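The Hivo laundry caddy has been next to my washer since November and I'm still pleased with it every time I start a load, which is a silly thing to say about a tray with a handle, but there you go!

Some background. Our laundry corner is a closet off the hallway with a single shelf above the machine. Everything lived up there: detergent, stain stick, the spray for shirt collars, clothespins in an old yogurt tub. To get at anything I had to take down two other things first, and I'm short, so half the time I was feeling around with my fingertips. Bottles came down on my head more than once.

The caddy is a long plastic tray with tall sides, a swing handle and 3 dividers you can move or take out. It weighs 596 grams on my kitchen scale with the dividers in. The color is called "oat" and it's really more of a light beige. Mine came flat-bottomed with four rubber feet you stick on yourself – do that part first, before you fill it, and press hard. One of mine slid off in the first week and had to be glued.

What I love is how much it takes. The big bottles go at the back, small stuff up front, and the dividers stop everything from tipping over when I carry it. I buy a lot of my detergent at the import grocery near us, and those bottles come in all kinds of shapes, fatter or flatter than the supermarket ones. The old wire basket I had before (a Mostetti, nice looking, hopeless) let anything narrow lean over and poke through the gaps. The Hivo has solid sides, so that's over with.

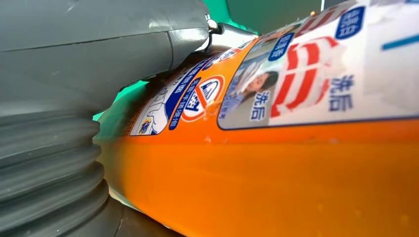 Steltel, commenting on my first short write-up, was less impressed: the dividers are fine until you own more than two large bottles, and then you have to pull one out, and after that the whole middle section slops around. Steltel also found the handle pinches if the caddy is really full.

Fair on the dividers. I keep two big bottles and put the refill packs on the shelf, so I hadn't run into it, but I tried it with a third and yes, one divider has to go. The handle hasn't pinched me. I do carry it with both hands when it's full, so maybe that's the difference.

Cleaning is easy. Detergent drips down the sides of bottles no matter what you do, and in the wire basket it ended up on the shelf and hardened into a blue crust. Now it stays in the tray. I take everything out, run warm water in, wait ten minutes and wipe. The corners are rounded, so there's no gunk to dig out with a toothbrush. One tip: the slots for the dividers do collect powder, so if you use powder, keep it in something with a lid. I put mine in a Chacko canister, the 300 gram size, which fits beside the clothespins as if it were made for it.

Any complaints? The sticker on the bottom left a gummy patch that took cooking oil and patience to remove. And I wish it came in a narrower version for the bathroom, I'd buy one tomorrow.

Four and a half stars from me, with the half star off for the feet.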